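Arkine store notes: mixed-item bags
Jun 27, 2022

The mixed-item bags replace the plastic trays from this issue onwards. Each bag is plain brown kraft paper, opened out, with the rim rolled outward and held by strips of black tape. Index numbers run from 1000 and are entered in the store list by Danai Michailidis. The first bag to be listed is 1000 itself, which holds hard and soft items together.
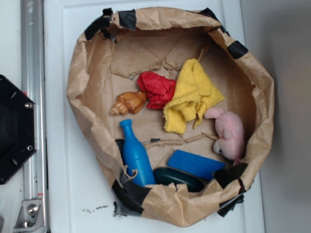 Contents and order of packing

Hard items are placed on the floor of the bag first. In bag 1000 these include a conical seashell with brown and cream bands and a blue plastic bottle, laid on its side. Cloths go in next. The red cloth is bunched and set against the wide end of the shell. The yellow towel overlaps it and is not folded square, as a square fold takes up too much of the floor. 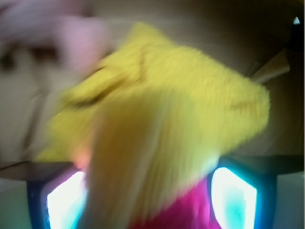 Photo: Markos Mavromatis

Terry cloth sheds fibres on to kraft paper. Shake the towel out before packing and again on return. Soft toys are to be brushed, checked at the seams and laid against the wall of the bag. The pink plush toy is listed under 172. Enter any loose stitching in the remarks column.
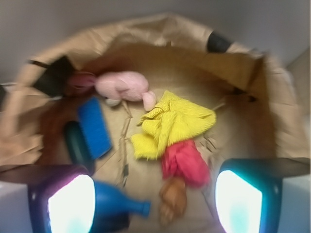 Arkine Stores and Materials Section

Rims should be inspected each time a bag is used. Creasing is acceptable. Tape that has lifted is to be pressed down, or replaced if it no longer holds. A bag with a split floor is withdrawn and its number is not used again. The present stock of 34 flat bags should last until December. Requests for more than 4 at once go to Evdokia Chrysikopoulos in writing.

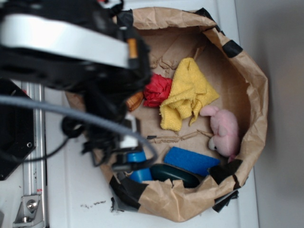
Open kraft bag with taped rim, yellow cloth near the centre.

Corrections to the list should reach Danai before the next issue.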